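Introduction to Game Design, Unit 6
Handling models in racing games: notes for the lecture
Instructor: Danica Kelmendi
Updated Oct 22, 2024

Please read these notes before the lab. They follow the same order as the lecture, but I left out the part about sound.

6.1 What the player feels

When a student says "the car feels heavy", the cause can be in many places. It can be the mass value, the steering delay, the camera, or even the engine sound. So in this unit we change one value at a time and write down what we felt before we open the graph. Do not open the graph first. After you see the curve, you will feel what the curve tells you.

Our practice game is Kodemis, the small top-view racer that Adwoa Tsikata prepared for this course. The default car weighs 1,190 kg and drives on the Lonstead track, which has one long straight and a narrow hairpin at the end of it.

6.2 Grip and slip

A tire gives side force when it points in a direction a little different from the direction it travels. This difference is called the slip angle. With a small slip angle, the force grows almost in a straight line. Then it reaches a peak, and after the peak it falls.

An arcade game usually makes the peak wide and the fall gentle. The player can make a big mistake and still bring the car back. A simulation keeps the peak narrow, and the player must correct early. 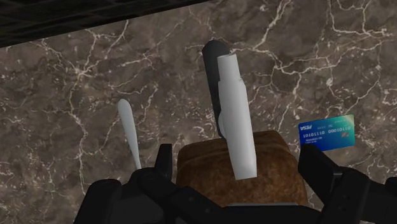 In Kodemis you can find both curves in the file for tire settings. The arcade curve is the default. If you switch to the other one, please also lower the steering speed, or the car will spin at the hairpin on every lap and you will learn very little from it.

6.3 Steering assistance

Many players use a keyboard, where steering is either full or zero. The game must smooth this input. We discussed 2 methods in class:

Ramp: the steering value moves to its target over a short time.
Speed limit: the maximum steering angle becomes smaller when the car is faster.

Most games combine them. Gwilym Landeg asked last time if the ramp should be the same when the player releases the key. Usually it is faster on release, and I recommend you try this.

6.4 Lab work

Work in pairs. Drive five laps with the default values, then change the ramp time and drive five more. Write the lap times and one sentence about the feeling for each set. The report is worth 40 points. Send it to Kimutai Simiyu before the next lecture, as one file with both names in it.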